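I have been using the Resix folding stool since the first week of January, and I like it so much that I've started carrying it from room to room like a cup of coffee. I bought it as a spare seat. It has turned into the thing I sit on to put on boots, stand on to reach the flour, and rest a laptop on when the couch wins.

First, the basics. It's a step stool with two treads and a padded top, sold by a small outfit called Resix, and I ordered mine through Grokside, the housewares shop out past the Diltden exit. It cost me $159. I know. For a stool! I stood there in the shop for a good long while, folding and unfolding the display one, and then went home without it and ordered it that same night.

## Why I wanted one

My old stool was a plastic thing with one step and a slick top, and it slid every time I leaned to the left. Our kitchen cabinets go right up to the ceiling, so the top shelf is where the roasting pan, the fondue set and the good platter live. I'm not tall. I wanted something I could climb without holding on to the fridge.

I also wanted it to look decent enough to stay out. A stool that has to be dug out of a closet is a stool I won't use, and I'll end up on a dining chair with my socks on, reaching for the platter like a fool.

## Color

Resix sells it in six colors, and I spent far too long on this part. The website swatches are tiny and the names are no help (what color is "Harbor"? what color is "Dusk"?). I went in wanting a sensible gray and came out with the blue. 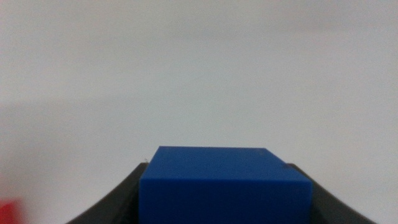
The blue is the best decision I made in the whole business. I had worried it would lean purple in the evening or look washed out under the kitchen light, and it doesn't do either. It's a proper strong royal blue with a flat, matte finish, very much the blue of the cube here, right down to the way the top looks a little lighter than the front when the light comes from overhead. If you're picking from those little swatches, that's a far better guide to "Harbor" than anything on the site. Against our white cabinets it looks cheerful and a bit grown-up at the same time, and it hides scuffs much better than I expected from a solid color.

My one gripe is that the padded top is a shade off from the legs. You'd have to be looking for it. I was looking for it.

## Putting it together

There's hardly anything to do. The stool arrives folded flat, with the pad in a separate bag and four screws taped inside the lid of the box. The instructions are a single sheet, drawings only, and the drawings are good. You will need a Phillips screwdriver, and a short one is better — the legs get in the way of a long handle, and I scraped a knuckle before I gave up and went down to the basement for the stubby one.

Start all four screws by hand before you tighten any of them. I tightened the first one all the way and then couldn't get the third to line up, so off it came again. Even with that, I was done in 14 minutes, including the trip to the basement.

The rubber feet come already fitted. Give each one a push anyway. One of mine was sitting a little crooked, and the stool rocked until I seated it properly.

## Climbing on it

It's so steady! I went up the first time with one hand on the counter out of habit and took the hand away almost at once. The treads are deep enough for my whole foot, and they have a fine ribbed surface that grips socks, slippers and bare feet equally well. Leaning out to the side, which is the move that used to send my old stool skating, doesn't bother it.

The second tread brings me high enough to see into the back of the top shelf, where I found a waffle iron I'd forgotten we owned. We have had waffles a lot this month.

A few things I noticed after some real use:

- The latch clicks loudly when it locks open. I like that, but it will wake a napping child.
- The pad wipes clean with a damp cloth. Tomato sauce came off, and so did bike grease, though the grease took some dish soap.
- It's heavier than it looks. I can carry it in one hand, but my mother uses both.
- Crumbs collect in the ribs on the lower tread, and an old toothbrush is the quickest way to get them out.

## Folding and storing it

Pull up on the bar under the pad and the whole thing closes in one motion. Folded, it fits in the gap between our fridge and the wall, with enough room left over for a broom. It stands up by itself when folded, too, which my old one never did. I used to come home to find it flat on the floor.

The hinge was stiff for the first few days. It loosened up nicely after that, and I haven't oiled it or fiddled with it at all.

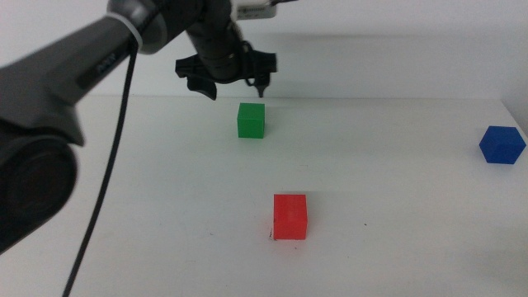 ## What I'd change

I'd love a handle on the side. The bar under the pad works for folding, but when I carry the stool up the stairs it swings and bumps my shin. A simple cutout in the side panel would fix it.

I'd also like replacement feet in the box. You can buy them from Grokside, but the shop had none in stock when I asked, and they're the part I'd expect to wear out first, especially on our back porch, where the boards are rough.

And the price is the price. There are stools at a third of the cost that will hold you up just fine. If yours is going to live in a closet and come out twice a year for light bulbs, get one of those and spend the rest on something fun.

## Would I buy it again?

Yes, and I nearly have. There's a spot by the back door that could use a seat for boots, and I keep catching myself moving the blue one over there and then needing it in the kitchen ten minutes later. I'm waiting to see if Grokside puts them on sale before the end of the month. If they do, I'm getting the green one for the door — assuming I can work out which of those names is green.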